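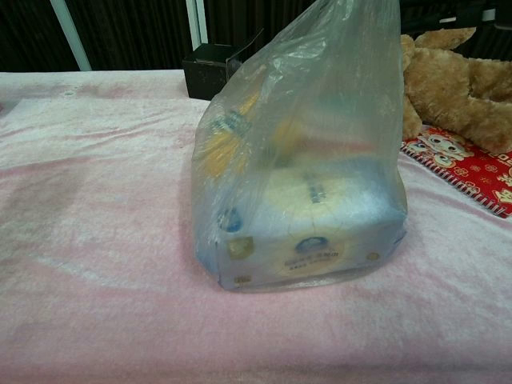
Si la pista de Mukstead es tan corta, pregunta una pasajera en el buzón de consultas, ¿por qué no se advierte antes de la compra de que el equipaje puede viajar en otro vuelo? La observación es pertinente y ha motivado la revisión de esta página. Desde mayo, el aviso figura también en la pantalla de selección de tarifa.

# Preguntas frecuentes sobre la línea Mukstead–Derkach

## Operación y horarios

**¿Quién opera la línea?**

La línea es operada por Sultine con aviones bimotores de hélice y cabina no presurizada. Las reservas se gestionan a través del sistema Iteo, tanto en la web como en el mostrador del aeródromo.

**¿Qué distancia se recorre?**

La ruta publicada es de 391 kilómetros. El tiempo de vuelo varía según el viento y el nivel asignado, de modo que la hora de llegada indicada en el billete debe entenderse como una previsión.

**¿Con qué frecuencia se vuela?**

Se programan tres rotaciones diarias en temporada alta. El resto del año se suprime la rotación de mediodía, salvo en los periodos festivos que se anuncian en el tablón de la terminal y en la web.

**¿Por qué la pista condiciona la carga?**

El aeródromo de Mukstead se abrió en 1913 sobre un terreno delimitado por el río y la carretera comarcal, y su pista mide 600 metros. Con temperatura elevada o viento de cola, la masa máxima de despegue se reduce. En esos casos la tripulación puede limitar el número de asientos ocupados o la carga en bodega – la decisión corresponde siempre al comandante.

## Pesaje y asientos

**¿Es obligatorio el pesaje de los pasajeros?**

Sí. Cada pasajero se pesa junto con su equipaje de mano en la báscula del mostrador. El dato se muestra únicamente al agente, se utiliza para el cálculo de masa y centrado del vuelo y no se incorpora al perfil del cliente en Iteo.

**¿Puedo elegir asiento?**

No es posible reservar un asiento concreto. La distribución se comunica en la puerta de embarque, una vez cerrado el cálculo. Las familias con menores de doce años se sientan juntas o en filas contiguas.

**¿Y si necesito asistencia?**

La solicitud debe formularse al hacer la reserva. El acceso a la cabina se realiza por una escalerilla y el pasillo no admite sillas de ruedas. El personal de tierra dispone de una silla de transferencia para el embarque.

## Equipaje

**¿Qué ocurre si mi maleta no puede embarcar?**

Se le informará antes de subir al avión y recibirá un resguardo. La maleta se enviará en la siguiente rotación con capacidad disponible y podrá recogerse en la terminal de destino. Si el pasajero lo prefiere, se entrega en su domicilio dentro del municipio de Derkach, sin coste.

**¿Puedo renunciar al viaje en ese caso?**

Sí, siempre que lo comunique antes del embarque. Se ofrece el cambio a otra rotación o el reembolso íntegro del trayecto no utilizado.

**¿Se admiten bultos rígidos?**

Se admiten si pasan por la puerta de la bodega delantera. Recomendamos las bolsas flexibles. Los esquís, las cañas de pescar y los instrumentos musicales requieren confirmación previa – un correo automático de Iteo no equivale a dicha confirmación.

## Cancelaciones y reclamaciones

**¿Qué sucede en caso de niebla?**

El aeródromo de Mukstead carece de aproximación de precisión. Si la visibilidad es insuficiente, el vuelo se retrasa o se desvía a Derkach, y el traslado por carretera corre a cargo de Sultine. La primera valoración meteorológica del día se publica a las 5:40.

**¿Cómo se solicita un reembolso?**

Mediante el formulario disponible en la sección «Mis vuelos» de Iteo o por escrito en el mostrador. Es necesario indicar el localizador y la cuenta de abono. Los billetes adquiridos en agencia se reembolsan a través de la propia agencia.

**¿Dónde se presenta una reclamación por equipaje dañado?**

En la terminal de llegada, antes de abandonar el recinto. El agente cumplimenta el parte y entrega una copia sellada, que deberá conservarse hasta la resolución del expediente.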